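Print this page | E-mail this entry

17 Jan 2023

Rules day, and I loved it! Despina Manolakis and I spent the morning rewriting the handling rules for the two-arm cell, the ones Garkholm left us, and the whole list now fits on one page. Eight rules -- down from 20.

My favorite is still rule 2: one arm moves in close, the other holds off until it's told. Despina wanted it stricter (both grippers named out loud before anyone presses start) and she won me over before lunch. We also wrote down that metal pieces get logged by color and never by "the small one", which caused so much muddle at Lenutmont in April.

I read the draft aloud twice and changed "should" to "must" everywhere except the part on cables, where I want to ask Weerasinghe first. So much fun, this stuff. Tomorrow the speed limits!

Padlocks on the flowered cloth, close up and then with both arms: 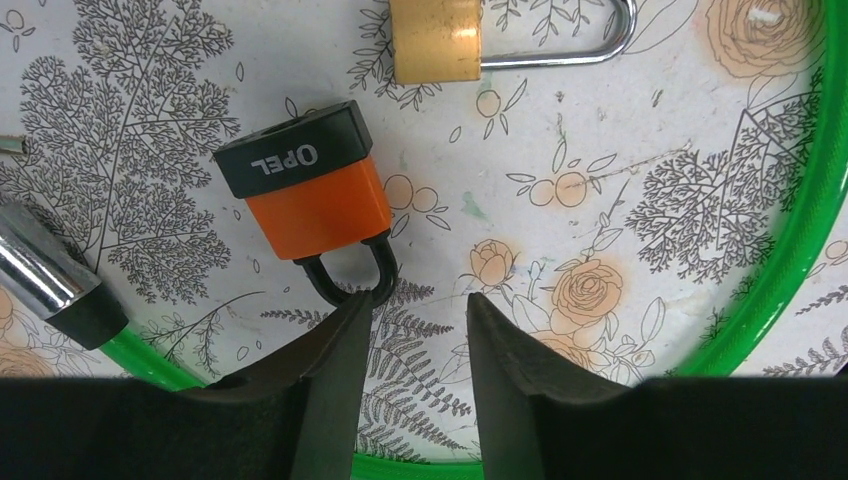
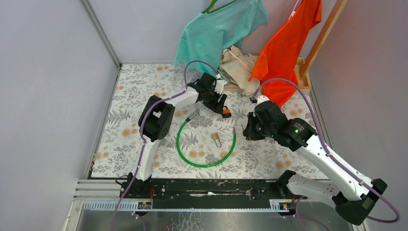

Page last changed: 17 January, late evening

Contact | Copyright Prulau Diaries | Back to top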